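Write the stop rule down before the robot arrives

Most shops that buy a two-armed robot get a binder of safety papers with it. The binder covers the machine. It says very little about the people who will work near it, and that part is left for the shop to sort out later. I think it should be done first, on one page, and signed before the crate is opened.
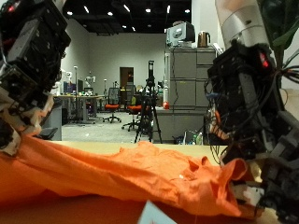
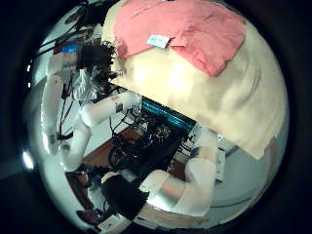 Handling cloth is slow, fiddly work, and it draws people in close. A shirt bunches, a finger misses the hem, and somebody reaches over to fix it. I spent 15 years on packing lines before I moved to writing procedures, and I have seen the same reach at every machine that jams on soft goods. The written rule is usually "keep clear during operation," and a person who has to straighten a sleeve will read that as advice. Cables deserve a line of their own on the page. When they run bundled outside the hand, as with the black ones wrapped around the right hand holding the orange cloth, the rule should name who checks them and how often. "Inspect regularly" names neither.

At Ornima, where I worked last, the page had 7 lines. Line one said who may start the arms. Line two said that anyone at all may stop them, with no need to explain why until the shift was over. The second line did more good than the rest put together. New hires will not press a red button if they think they will be asked about it in front of the others.

Edgars Eglītis, who ran the Stalluvberg site, argued with me over this for most of a September. His view was that free stops would wreck the count. They logged 700 planned cycles in the first trial and finished 631. He called that a loss. I would call it a fair price for a crew that was still learning, and I would still rather see a low count than a crew that is afraid to touch the button.

The larger standards have their place. They set force limits and guard distances, and a small shop should not be making those up. But a standard cannot know that your spare parts shelf is behind the left arm, or that the night crew is two people. Huerta and Ivance both sell good training, and neither course will tell you that either. Walk the floor with the people who use it, write down where they stand, and put the page on the wall at eye level.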